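Flarumeo cloth handling project – progress report to Trarora, third period
Prepared by Freya Tindall

1. Status
Work package 2 (demonstration by remote control) is on schedule. Work package 3 (training) started in March, two weeks later than planned, while the Piller controller firmware was being updated. No change to the budget is requested.

2. Demonstrations
The target for the full project is 3,000 accepted demonstrations. Sessions are now capped at 60 minutes per operator. Longer sessions produced more rejected takes, mostly failed grasps near seams. A take is rejected if the operator pauses for more than 13 seconds or releases the cloth outside the work area.

Hand guiding was dropped for fabric tasks. The operator's hands blocked the wrist view, and the force readings could not be separated from the push of the hand. It stays in use for the Pilkington fixture, where the path is short and rigid.

3. Grasping
Operators are asked to close on a fold or a raised edge and to lift only after the grip is confirmed. Thick folds remain the weak point – the fingers close on several layers and the policy has no reliable way to tell how many.

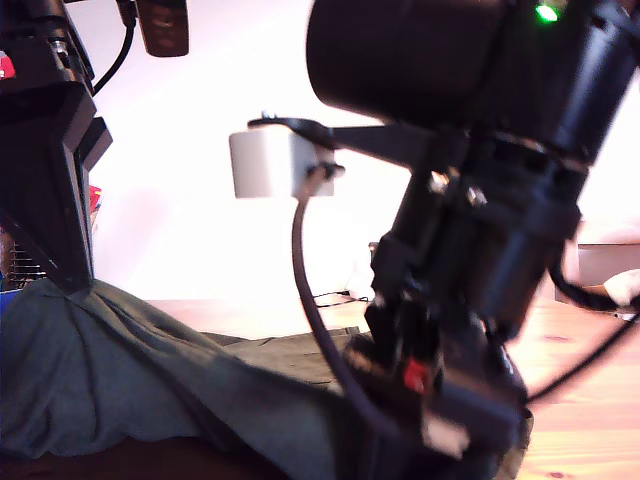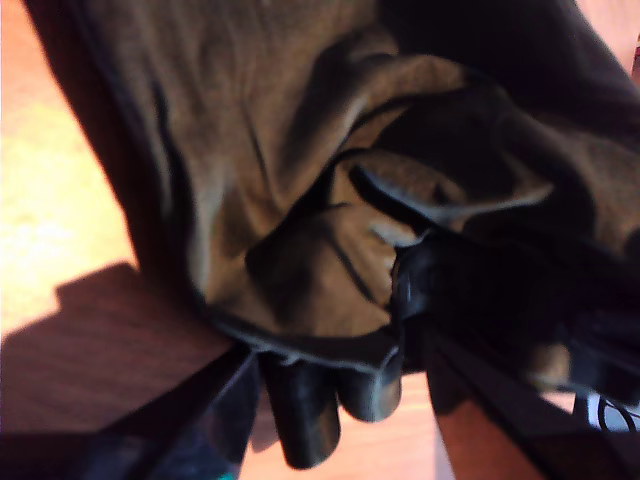
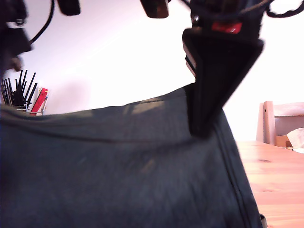

4. Next period
The first training run will use 500 accepted takes, split by fabric type. Evaluation will be on items left out of training. Latency on the remote link still needs to be logged per session; the script is written but untested. An updated risk table will follow with the next invoice.

Contact: Flarumeo project office | Back to top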